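Inspection date: Mon 30 December
Property: Gittins House, ground floor and common areas
Form: Annual Fire and General Safety Checklist, with inspector comments

This checklist records the condition of the building at the time of the visit. Items are marked Satisfactory (S), Needs Attention (NA), or Not Inspected (NI). Comments apply only to the item under which they appear. The previous checklist was completed in October and should be kept on file with this one.
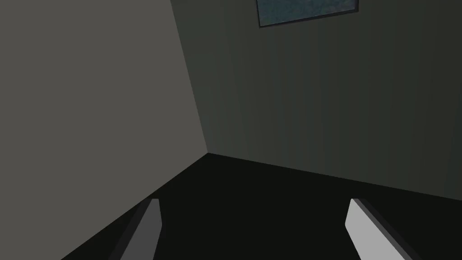

*Reading time: 4 minutes*

## 1. Exits and Escape Routes

- [x] Main entrance opens fully and without a key from the inside. **S**
- [x] Corridor to Barkside Street exit clear for its full width. **S**
- [ ] Rear exit door closes and latches on its own. **NA**
- [x] Exit signs lit. **S**

**Comments:** The rear exit door stops short of the frame and has to be pulled shut by hand. The closer arm should be adjusted or replaced. The same comment was made in October, and the work order attached to that report has not been signed off. Until the repair is made, the last person leaving each evening is to confirm that the door is latched.

The mat inside the main entrance has begun to curl at one corner. It may remain in use if it is taped flat, but replacement is preferred.

## 2. Smoke and Carbon Monoxide Alarms

- [x] Smoke alarms sound when the test button is pressed. **S**
- [x] Carbon monoxide alarm present outside the boiler closet. **S**
- [ ] Replacement dates written on all units. **NA**

**Comments:** Two units in the upper hall carry no installation date. Management should check purchase records. If no date can be established, both units are to be treated as expired.

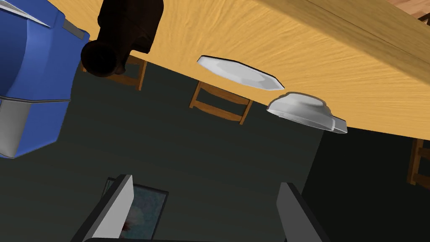 Test results must be entered in the alarm log on the same day as the test. The log reviewed during this visit had entries missing for part of November. A missing entry is recorded as a missed test, even where staff recall that the test took place.

## 3. Portable Extinguishers

- [x] Extinguishers mounted on brackets. **S**
- [x] Pins and tamper seals in place. **S**
- [x] Pressure gauges in the green zone. **S**
- [ ] Service tags current. **NA**

**Comments:** The unit by the Berer meeting room has a service tag that runs out next month. Service should be booked now so that the unit is not out of date at the start of the new lease period. Coats had been hung over the bracket of the unit near the stairs. These were moved during the visit, and a coat rail should be provided elsewhere.

## 4. Electrical

- [x] Panel door closed and labeled. **S**
- [ ] Clear space in front of panel. **NA**
- [x] No damaged outlet covers observed. **S**
- [ ] Extension cords used only as temporary wiring. **NA**

**Comments:** Boxes of holiday decorations were stored against the electrical panel. The area must be kept clear at all times, and marking the floor with yellow tape is recommended. An extension cord has been run behind the filing cabinets in the front office and appears to be in permanent use. A licensed electrician should be asked to price an added outlet.

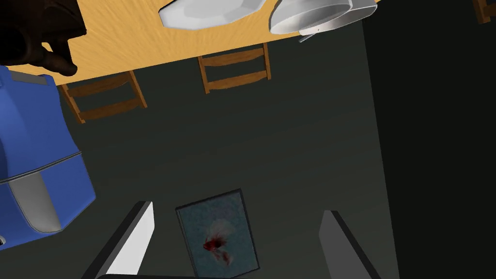

**May a power strip be plugged into another power strip if the total load is low?**

Power strips must be plugged directly into a wall outlet, whatever the load.

## 5. Stairs, Floors, and Lighting

- [x] Handrails secure on both sides. **S**
- [x] Stair treads free of loose edges. **S**
- [ ] Emergency lighting stays on for the full test. **NA**
- [ ] Attic stair. **NI**

**Comments:** The emergency light on the lower landing dimmed early in the test and went out before it ended. The battery should be replaced and the test repeated. The attic stair was locked and the key was not available. It will be inspected at the return visit.

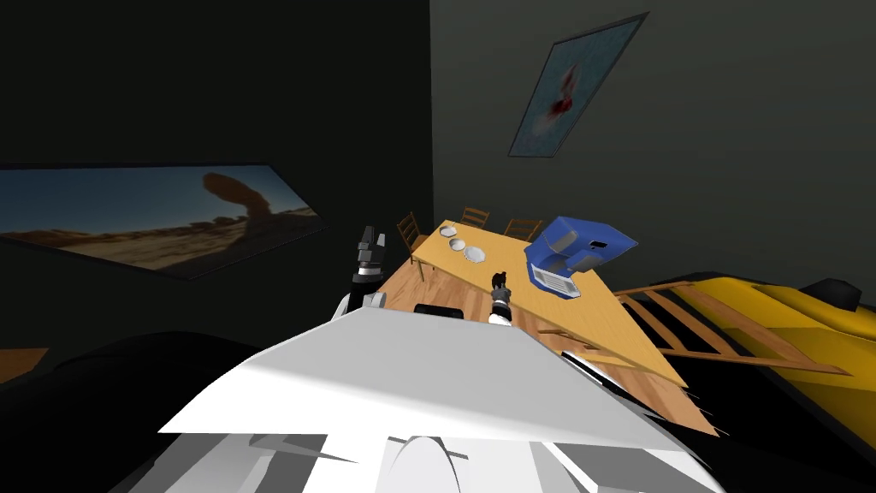
The handrail on the main stair was refastened by Skiltenier after the October report, and the work is sound. One screw cover is missing at the top bracket. This is a matter of finish only and does not affect the rating given above.

## 6. Storage and Housekeeping

- [x] Cleaning products in original containers. **S**
- [ ] No combustible storage in boiler closet. **NA**
- [x] Outdoor trash containers kept away from the building wall. **S**

**Comments:** Paint cans and a roll of carpet were found in the boiler closet and must be removed before the return visit.

## Result

**Conditional pass.** Items marked NA in Sections 1 and 4 are to be corrected first. Written confirmation of completed work should be sent to the inspection office with copies of invoices. A return visit will cover the open items and the attic stair only.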